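Kitchen table and dish rack check, with my comments
Chukwuemeka Bashir, Jakthorpe kitchen, February 3, 2018

I do this check at the start of every rental season and again in April, when the big family groups start coming through, and every time I swear I'll write my comments down so I don't have to rediscover everything. So I finally did. It covers the eating end of the kitchen only: table, rack, plates, and the bit of floor you stand on to use them. The stove and the fuse box have their own sheets (the stove sheet is longer and a lot crankier).

Marks are OK, WATCH, or FIX. WATCH means I'm leaving it alone until April and will be annoyed with myself if it got worse.

TABLE

Top, run your palm over the whole thing – OK
Go with the grain first and then across it. I use my bare hand and go slowly, with my head turned away, because my eyes keep telling me it's smooth when it isn't. No splinters this time! Last season there was a nasty little lifted bit near the window end and I only found it with my sleeve.

Top, look for standing stains and rings – WATCH
One faint ring where somebody parked a hot mug. It doesn't catch a fingernail, so the finish is still whole. I rubbed it with a soft cloth and a dab of oil and it got fainter, or I got used to it, one or the other.

Edges and corners – OK
Pinch the edge between finger and thumb and walk all the way around the table like that. You feel silly, but a chipped edge at toddler height is the thing I worry about most in this whole room. All four corners are still rounded off the way I left them.

Legs, wobble test – FIX (done same day)
Lean on one corner with both hands, then the next one around. The corner nearest the door rocked. It was the bolt under the apron again, a half turn with the wrench and it went quiet. If it loosens again before April I'm putting in a locking washer and marking it on the sheet so I remember I did it.

Underside – OK
Get down there with a flashlight. Old gum, staples, screws that have worked their way down, anything that could snag a knee. I found a crayon. I left the crayon on the counter for whoever comes back for it.

Weight – OK
The card that came with the table says 400 pounds spread evenly, and I have no plans to find out. Please don't stand on it to change the bulb. The step stool is in the hall closet and it's there for that exact job.

DISH RACK

Sits flat, doesn't slide – OK
Push it sideways with one finger, loaded and then unloaded. Loaded is easy, the weight of the plates holds it. It's the empty rack that goes for a walk. If it scoots, wipe the underside and the table too, because soap film is slippery even after it's dried.

Feet – WATCH
One of the feet is getting thin. I've ordered spares from Plirkier, who still carry the push-on kind, and they'll go on when they come. Until then I check it whenever I'm in there anyway.

Rust, sharp ends, loose joints – OK
Run a dry paper towel along every part of it. If the paper snags, there's a rough spot, and a rough spot will find a wet hand sooner or later. Nothing snagged.

Placement – OK, with a grumble
The rack goes well in from the edge. I measure it lazily with my hand, one full hand-width of clear table in front of it. Guests like to pull it right up to the edge so it's easier to reach from a chair, and then a hip catches it on the way past and there go the plates. I keep pushing it back. I'll be pushing it back when I'm ninety.

Drip tray – OK
Lift it, empty it, smell it (sorry), rinse it, put it back. Wipe the wood underneath before the tray goes down again. Bare wood and a puddle is how I lost the old table, the one at Sturkbridge, which went black in a rectangle the exact shape of the tray. I still think about that table.

PLATES

Chips – FIX
Two out. Circle each rim with a fingertip, dry hands, good light. Anything you can feel goes in the box for plant saucers, no debating. I used to keep the ones with "only a small chip" for myself and then I cut my lip on one, so that was the end of that.

Hairline cracks – OK
Hold the plate on your fingertips and tap it with a knuckle. A good one rings and a cracked one sort of clacks. It sounds like nonsense until you've heard both side by side, and then you can't un-hear it.

Stacks – OK
Like sizes together, biggest at the bottom, and don't build so high that you need both hands and a prayer. My rule is that I should be able to lift a whole stack with my elbows bent. If I have to straighten my arms, I split it. Let plates dry before you stack them up for good, or they stick together and the bottom one comes along for the ride and lets go at shoulder height.

Replacements – noted
Heydari has the same plain white in open stock, so I buy singles and skip the boxed sets. Last order came to 3 dinner plates and one bowl I didn't need but liked.

FLOOR AND LIGHT

Floor on the rack side – OK
Walk it in socks right after somebody's done the dishes. If your socks get wet, so will a guest's, and tile plus wet sock is a fall. The mat is down and its corners are flat. If a corner curls, I flip the mat over for a night with a couple of cookbooks on it.

Chairs – OK
Same wobble test as the table. Sit down, lean back a little (a little!), listen for creaks. One creak, no movement, so it passes.

Daylight – OK
I do the table part of the check in daylight, blinds all the way up. Low light coming across a wood top shows you every dent and crumb, and overhead bulbs flatten the lot. After dark, a flashlight laid on its side does nearly as well.

Walkway – OK
You should be able to get from the sink to the table with a full load of plates and not turn sideways. Pull the chairs out the way people really leave them and then try it.

STILL TO DO BEFORE APRIL

Put the new feet on the rack.
Look at the door-side bolt again.
Oil the top, two thin coats – thin! – with a night in between.
Move the saucer box out of the hall. I've tripped on it already.
Write up the Sturkbridge kitchen, same format, if I can stand to.

If you rent out a place yourself and want to copy any of this, go ahead. Change the order to suit your own kitchen, but keep the palm test near the top, and do it before you wipe the table down for the day. A damp top feels smoother than it is.

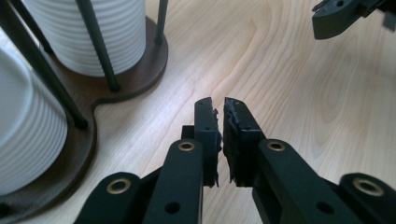 Reading time: 6 minutes | 1,600 views

Pale wood like this table's shows spills early, which I count in its favor, though with all that wavy grain a fine scratch can hide pretty well, so go back over it with your hand. White plates, two stacks in the rack, and the rack stays on the left. The next table check goes on a fresh sheet.

Related
Stove and oven check, with my comments
What I keep in the hall closet, and what I threw out
Oiling a wood tabletop without making it sticky
Step stools: the one I kept
Jakthorpe house notes for guests

Contact | House rules | © 2018 Chukwuemeka Bashir, all rights reserved | Back to top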